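Acta de la reunión de coordinación comercial
Línea de accesorios para automóvil
Mes: agosto. Hora de inicio: 9:30

1. Soporte de rejilla Odano
La dirección de producto de Groller informa de la recepción de 240 unidades del soporte de rejilla Odano. En la inspección de entrada se apartaron 27 por holgura en la pinza de fijación. Se acuerda su devolución al proveedor, Gerlach, y la solicitud del abono correspondiente.

2. Ficha de venta
Se aprueba el texto de la ficha con dos modificaciones: se suprime la mención a lamas verticales, pendiente de ensayo, y se añade el plazo de garantía de 2 años.
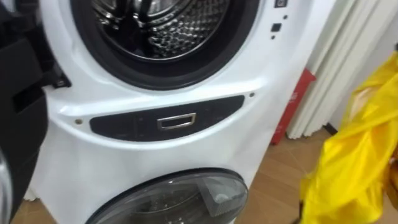 Lavadora blanca de dos tambores; detalle de la abertura superior.

3. Cargador doble Drelutano
Gerlach propone incorporar al catálogo el cargador de mechero Drelutano, en cajas de 5 unidades. Queda aplazada la decisión hasta disponer del certificado de conformidad y de la tarifa definitiva.

4. Ruegos y preguntas
El área de almacén solicita que las etiquetas de los embalajes incluyan el código de referencia en ambas caras. Se acepta la petición.

Se levanta la sesión a las 10:45.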